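**FOR IMMEDIATE RELEASE**

Flalport, Sep 23, 2019

# Hakim brings home cooks' favourite suppers together in its first cookbook, *Sakham*

Hakim, the Flalport maker of spice blends, jarred pulses and slow-cooked sauces, is very happy to announce the publication of *Sakham*, a big, friendly cookbook made up of recipes sent in by the people who buy its jars. The book goes on sale today in the Hakim shop and through independent bookshops and delis.
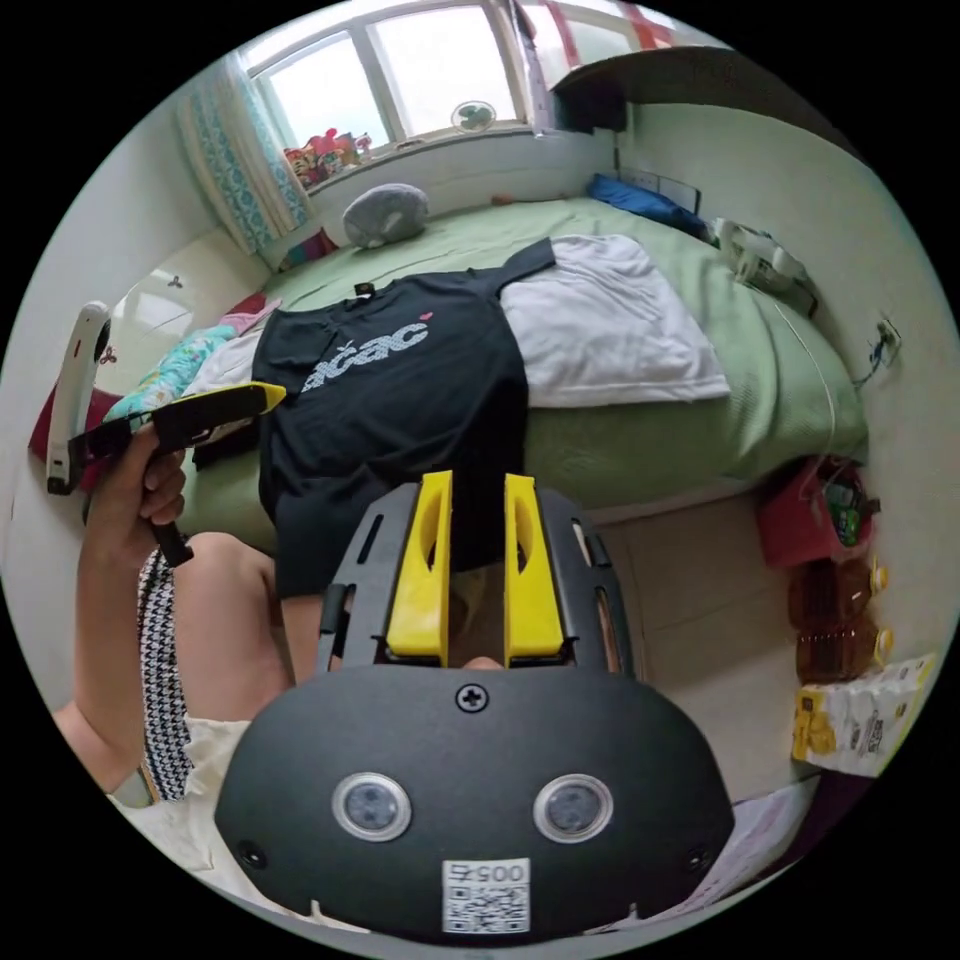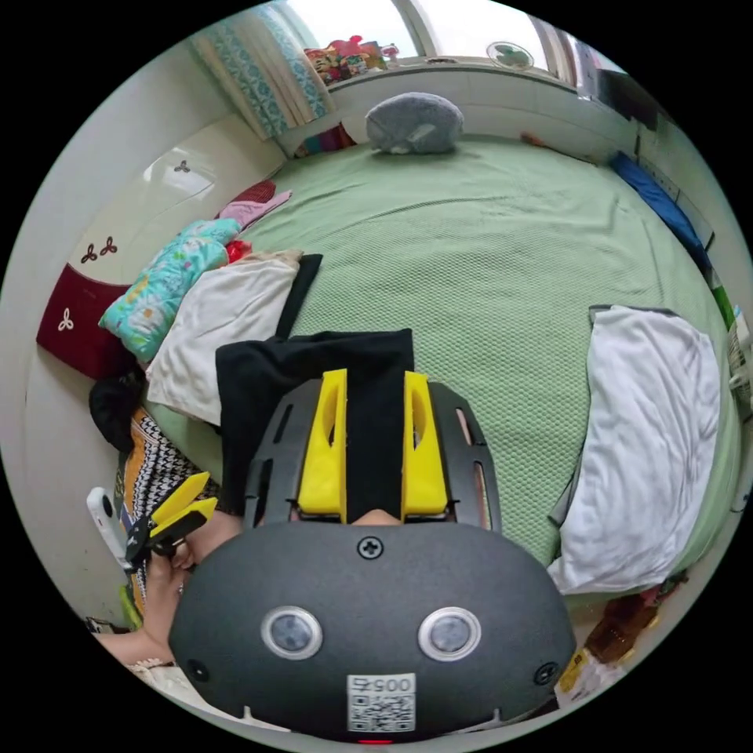
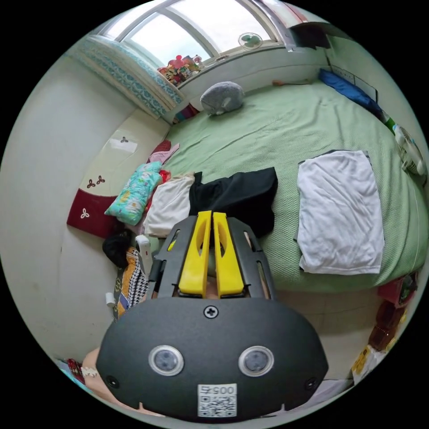

*Photos: hand-held gripper with yellow fingers, pointing towards the bed.*

*Sakham* has 248 pages and 102 recipes, nearly all of them for the sort of supper you make when you have been out all day and would still like to sit down to something good. There are soups and stews, a long chapter on aubergines (some of us would have been happy with a whole book on aubergines!), tray bakes, flatbreads, rice dishes, and a handful of puddings that came in so warmly recommended that we couldn't bear to leave them behind.

The idea started with the little cards we tuck into our parcels. For years they have asked, in rather small print, "What did you make with this?" and for years people have been kind enough to write back and tell us, sometimes at great length and with drawings in the margin. Last year we decided to ask properly. By the time we closed the call in July we had received 1443 recipes, on postcards, on the backs of shopping lists, by email and, in one case, embroidered along the edge of a tea towel. Every one of them was read, and a great many were cooked, eaten and argued over in our kitchen before the final list was settled.

"I have been cooking for other people since I was tall enough to see into the pan, and I thought I knew what could be done with a jar of chickpeas," said Sawsan Hourani, founder of Hakim and editor of the book. "Then these letters began to arrive, and I was writing things down every evening like a student. There is a chickpea and tomato stew in the book with orange peel in it. I would never have put orange peel in it, my mother would have had something to say about orange peel, and now I make it every week and my children ask for it by name."

## Quick suppers, and a few slow ones

The longest chapter, *Home Late*, is given over to dishes that can be on the table in 30 minutes, including the chopping. We timed these ourselves with ordinary knives and an ordinary hob, and where a recipe ran over we either moved it to another chapter or wrote to the cook who sent it and asked what we were doing wrong. (Usually we were being far too careful with the onions.) Among the favourites are red lentils with spinach and lemon, a smoky butter bean mash served with fried eggs, and a very good cauliflower dish with tahini and toasted almonds that works hot from the oven or cold the next day in a lunchbox.

For weekends there is *Leave It Be*, a gentler chapter for pots that can sit on a low heat while you get on with something else. Look out for the lamb with dried limes, and for the baked rice with broad beans and dill, which has a golden crust underneath that families have been known to fall out over.

Many of the recipes suit people who are trying to eat a little more lightly or to have meat less often. We haven't made a great fuss about this in the book, and there are no calorie tables, but each recipe carries a plain note saying whether it is vegetarian or vegan, along with any swaps that worked well when we tried them. Courgette ribbons do a lovely job in place of noodles in the peanut dish on the back cover, for instance, while yoghurt can stand in for cream almost everywhere except in the mushroom soup, where it splits and looks very sorry for itself.

None of the recipes insist on a Hakim product. Where a jar or a blend is used, the method gives a version from scratch beside it, with quantities for mixing your own.

## Made to lie flat

The book was designed and printed by Dranix, who listened very patiently to our long list of complaints about cookbooks that snap shut just as your hands are covered in flour. *Sakham* has a sewn binding that lets it lie open on the worktop, a wipeable cover, and type large enough to read from the other side of the kitchen. There is also a ribbon, which Sawsan insisted upon, and blank lines at the foot of each recipe for your own notes.

"Please write in it," said Sawsan Hourani. "Cross out my salt if you think there is too much. My own copy already has sauce on the aubergine pages and I have only had it for a few days. I would be a little sad to visit someone and find it clean."

## Come and taste

To celebrate, the Hakim shop in Flalport will be cooking dishes from the book throughout the autumn, with small bowls handed out at the counter for as long as the pot lasts. The red lentils are up first, followed by the chickpeas with orange peel. Several of the cooks whose recipes appear in the book have promised to come along and stir, and they will gladly sign their own pages if asked nicely.

Everyone whose recipe was chosen will receive a copy with our thanks. To all those whose dishes we couldn't fit in, thank you too, and please don't be downhearted: we have kept every card, and the new ones are still coming in.

**About Hakim**

Hakim makes spice blends, jarred beans and pulses, and slow-cooked sauces in Flalport. The company was founded by Sawsan Hourani and sells through its own shop, by post, and through independent grocers and delis.

**Notes to editors**

Review copies of *Sakham* and recipe extracts for publication are available on request from the Hakim press desk in Flalport. Sawsan Hourani is available for interviews and for cookery demonstrations.

ENDS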